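Setting Up the Dagdag Gripper Kit from Bilstead: Getting It to Pick Up Your Desk Junk
Posted by Cherry Mae Dimaculangan, Jan 20, 2018

The Dagdag is a two-finger gripper with a wrist camera that bolts onto most small hobby arms. Bilstead sells it in one box, with a manual that spends four pages on recycling the packaging and one on the wiring. I've had mine since December. This page covers getting it from box to first pick, and then whether I'd spend the money again.

You'll need an arm that can carry the gripper, a computer running the Biltisen software, a table and an afternoon. The box says "ready in minutes." It doesn't say how many minutes.

Step 1. Mount the gripper before you plug anything in

The wrist plate takes four screws. Start all four by hand, then tighten them a little at a time, going across and not around. If you crank the first one down, the last one won't find its hole, and you'll say things to it.

Keep the camera cable on the outside of the wrist and leave a loop of slack. Turn the wrist by hand through its whole range, both directions. If the cable goes tight anywhere, fix it now. The motor is stronger than the cable and has no feelings on the subject.

Step 2. Install Biltisen

Run the installer, restart, and plug in the USB. The program asks for a port number. Mine wanted 3523, and the manual says 1877, which I assume was the year it was written. Check the sticker on the underside of the controller and use that one.

When the light goes solid, open the Fingers tab and press Home. The fingers should open all the way, close all the way, then stop in the middle. If only one moves, unplug, reseat the small connector behind the palm, and try again.

Step 3. Set the grip force

The slider goes from 0 to 1000, with no units of any kind. The default is 1000. Do not leave it there. I lost a perfectly good pen cap that way. Start at 19 (yes, really) and work up until the thing you're lifting stays lifted. Soft stuff likes the bottom of the scale, and metal parts need a good deal more.

Save the setting before you close the window. Biltisen won't ask, and next time you'll be back at 1000.

Step 4. Teach it the table

Lower the arm with the jog buttons until the fingertips nearly touch the surface, slide a sheet of paper under them, and go down one click at a time until the paper drags. Press Set Floor. Do this in at least three spots, well apart. My table slopes to one side, a thing I had lived with happily for years until a robot pointed it out.

Use a plain surface if you can. Wood grain and printed tablecloths give the camera too much to think about.

Step 5. Put out something to pick up

Skip the foam cubes that come in the kit. They'll work on the first try and teach you nothing. Use what you have lying around: cables, small metal fittings, a shallow tray. Leave plenty of bare table between things, at least a hand's width, so the fingers have room to come down on both sides of whatever you're after.

Open the camera view and jog the arm around slowly. You want both fingertips showing at the bottom of the picture. If you see only one, the camera bracket is twisted, so loosen it and straighten it up. 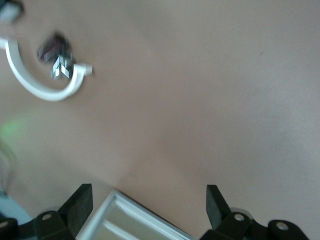

Wait for the arm to stop before you press Capture. The camera is fine when it's holding still and hopeless when it isn't, and Biltisen will cheerfully try to plan a grab from a smear. There's a Settle Time box under Advanced. Raise it until the picture is sharp every time. It makes the whole business slower, but you weren't going to win any races with this thing.

White and shiny items are the hardest. Glare fools the edge finder, so turn off the desk lamp and let the ceiling light do the work. For cables, click the spot you want on the screen instead of using Auto Pick, which goes for the middle of the loop, where there is no cable.

Should you buy it?

I'd say yes, with some grumbling. The fingers are solid and the mount doesn't wobble. The software looks like it was put together the night before shipping, but it hasn't crashed on me since I turned off automatic updates. The other one I looked at, the Brosis, has a nicer manual and no camera, and adding one turned into a project of its own.

If you do get the Dagdag, order a spare camera cable in the same box. Shipping for the cable by itself costs more than the cable.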